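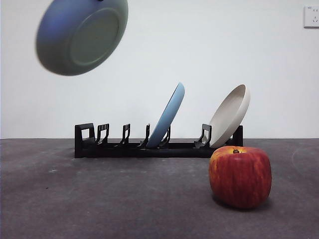 A plate over the rack at Griltby, with the apple in front.

The Good Ones

Felicja did not believe the machine was learning anything. She said so in her second week, to Luminița Neagu, who was signing her time sheet and didn't look up.

"It isn't supposed to be learning yet," Luminița said. "You're supposed to be teaching."

"Then who's listening?"

"Tallden is listening. Sixteen, Friday?"

"Sixteen what?"

"Hours. You put down sixteen hours on a Friday."

Felicja took the sheet back and fixed it.

The job was plates. Before her it had been socks, and she had been sorry to miss the socks. She sat at the controls with her hands in the grips, and whatever her hands did, the arm did a moment after, and the plate went into the rack, or it went somewhere else. Then she pressed the green pedal if it was a good one and the red pedal if it was not. Then she did it again. They called each one an episode, as if somebody might tune in.

Her aunt had washed dishes in a hospital for most of her life and could load a rack in the dark. Leokadia Zalewska thought the whole business was a swindle, though she couldn't decide who was being swindled.

"They pay you to put a plate in a rack."

"Yes."

"And then you take it out."

"And then I take it out."

"In my day they wanted it washed in between."

Felicja had tried to explain it the way it had been explained to her, on the first morning, by a man on a screen with very clean teeth. The system was called Fodor. Fodor would watch people do a thing many times and from that it would get the idea. You did not tell it the idea. If you told it the idea you'd spoil it. You showed it plates until it knew about plates the way a child knows about plates.

"A child drops them," said her aunt.

"They want some of that too."

They did, or they said they did. There was a line about it in the instructions. Collect recoveries, it said. Collect near misses. Vary the order and the angle. Put in objects that have nothing to do with the task. So there was an apple, big and red with yellow streaks, and it sat on the gray floor in front of the rack, and the arm was meant to learn that an apple was not its concern. Felicja wondered about that. She had raised one boy and looked after two others, and she had never seen anyone learn to ignore a thing by having it put in front of them day after day.

The room had a bare wall and poor heating. The other chair belonged to Mieczysław Marciniak, who worked the arm in the mornings and who had been there since the socks. He had an even temper and the best numbers in Griltby. He could set a plate between two dividers so softly that it made no sound. The reviewers loved him. They sent his episodes back with little notes that said smooth, or said nice, and he printed one of them out and taped it over the sink.

"What do you think about while you do it?" she asked him once, at the change of shift.

"Nothing. That's how you get them smooth."

"Doesn't it bother you?"

"Does what bother me?"

"That it'll do this one day and they won't want us."

He thought about it while he put his coat on. "Have you seen it do it on its own?"

She hadn't.

"Well, then," he said.

In April they would let it try. That was the date on the wall, or near enough, and everything was aimed at April. Until then the number that mattered was 516, which was how many good ones they wanted with the blue plate alone, leaning right, upright, in the slot, hand clear. After that there were other plates. Luminița kept the tally in a program that turned the squares from gray to green, and she was proud of the green. When Felicja asked why it was that number and not a rounder one, Luminița said it came from Grukivham, in a tone that closed the matter. Grukivham was where the reviewers were. No person Felicja knew had been to Grukivham.

It was the pedals she couldn't leave alone.

A plate would go in a little crooked, lean on its neighbor, and stay. Was that good? It was in the rack. At home she would have walked off and left it. She pressed green. Two days later it came back marked red, with no note. So the next time one went in crooked she pressed red, and that came back green. She began to keep a list on the back of an envelope. On one side she wrote what she had thought, and on the other what they had said, and she went over it at night at the kitchen table as if it were a bill that didn't add up.

"Maybe it's two different people," her aunt said.

"It's meant to be one rule."

"It was one rule in the hospital too. Then Sister changed shifts."

She took the envelope to Luminița. She was polite about it. She said that if the machine was going to learn what a good one was, then somebody ought to know.

Luminița read both sides and handed it back.

"The noise washes out," she said.

"What does that mean?"

"With enough of them. The mistakes go in all directions and they wash out."

"Did they check?"

"That's what they say."

"But did they check?"

Luminița was not a bad woman. She had a degree in something to do with rivers, and she had come to Tallden when the rivers office closed, and she drove in from the far side of the valley every day on tires Felicja would not have driven on. She looked at the wall with the outlet in it for a while.

"I asked them that in my first month," she said. "They sent me a chart."

"What did it show?"

"It went up."

After that Felicja ran an experiment of her own, though she would have been embarrassed to hear it called that. She found twenty-three of Mieczysław's episodes that had come back with praise on them, and she watched them after hours with the heater between her feet. They were beautiful. The plate came down, the plate leaned, the gripper opened. Then she watched what he did before. He did it every time. Just ahead of the slot he let the arm drift left, a little dip, a sort of bow, and then he came in straight. It did nothing for the plate. It was a thing his wrist did, as some people touch a door frame on the way through.

She watched her own and found she had it too. She had caught it from him.

"You do a little bow," she told him in the morning.

"I do not."

She showed him. He watched three of them, then a fourth, and sat back.

"I hurt that wrist," he said. "Years ago, off a ladder."

"It's going to learn that."

"It'll learn the plate."

"It'll learn the plate and your ladder."

He was quiet. She thought she'd offended him, and then she saw that he was pleased and trying not to be.

She meant to report it. She wrote half a message to Grukivham, to the only name she had, a Leokadia Szczepańska in review, and she got as far as describing the dip and could not think how to go on. If they fixed it, they would throw out the blue plate and everyone would start over. If they didn't, some kitchen somewhere would have an arm in it that bowed to the dishes. She couldn't honestly say which was worse. She wasn't sure there would ever be a kitchen. She saved the message and went home.

On 30 December 2025 there were only the two of them in, and the heater had given up. Luminița had brought a cake. She put it down by the controls and said there was news, they were letting it have a go early, one run, just to see. She made it sound like nothing, but she had put on earrings.

"Now?" said Felicja.

"Take your hands out of the grips."

Felicja took them out. They felt odd lying in her lap. The arm sat where she'd left it, and for a good while it did nothing, and she was ashamed of how glad she was. Then it went and got the plate. It was slow and it stopped twice for no reason she could see. It went wide around the apple, much wider than she ever had. Ahead of the slot it drifted left and made its little dip.

"What was that?" said Luminița.

"What was what?"

The plate went in. It caught the divider and tipped against the next one, crooked, and stayed there. Luminița had both hands over her mouth.

"Is that a good one?" she said.

Felicja looked at the pedals. Then she cut the cake, which was lemon, and cut a piece for Mieczysław and wrapped it in a paper towel for the morning.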